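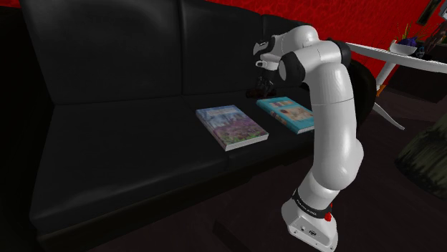
**Review: Stineo Leather Care Kit**
Prepared by the Furnishings Section, Tetidden Residences

The Stineo Leather Care Kit was assessed for use on the leather seating in the shared lounges at Tetidden. The seating is mostly black and dark brown, with a smaller number of tan armchairs in the reading rooms. It had previously been cleaned with a general-purpose soap, which left a dull film along the arms and front edges.

**Contents**

The kit contains a bottle of cleaner, a bottle of conditioner, two cloths, a soft brush and a printed leaflet. The carton is plain and closes securely, so it may be kept for storage. Both bottles have flip caps. The cap on the conditioner is stiff and was found difficult to open with gloved hands.

**Method**

The kit was used on 14 pieces of seating. Each piece was vacuumed with a brush head before treatment. Cleaner was applied to the cloth, worked in with light pressure and wiped away. Conditioner followed after 15 minutes. The leaflet asks that furniture be left unused for 90 minutes afterwards, and lounges were closed for that period.

**Findings**

The cleaner performed well on everyday marks. The soap film was removed at the first attempt from nearly all pieces, and newsprint smudges on the tan armchairs came away without difficulty. Ballpoint ink was lightened but remained visible. The makers claim no effect on ink, and the result is recorded for information only.

The conditioner gave black leather an even, moderate sheen. Staff had been concerned that seats might become slippery; this did not occur where the product was applied thinly. On one brown sofa it had been applied too heavily and a tacky patch formed near the seam. A second wipe with a dry cloth corrected the fault. The tan leather darkened slightly and had returned to its usual shade by the next morning.

The brush is the weakest item. Its bristles began to shed on the second day, and it is too broad for piping and buttoned backs. A brush from the Tirden range, already held in stock, was used for the remaining pieces.

There is a faint smell of wax, which cleared once windows were opened.

**Instructions**

The leaflet is clear on quantities but uses small type. It does not state how often conditioner should be applied to furniture in daily use. Qureshi, the supplier, has advised twice a year for seating of this kind.

**Rating**

Four out of 5. The kit is approved for leather seating in all lounges. It is not to be used on suede or on the fabric benches in the entrance hall. Further stock will be ordered in August, without the brush if Qureshi is able to supply the bottles separately.

21 May 2021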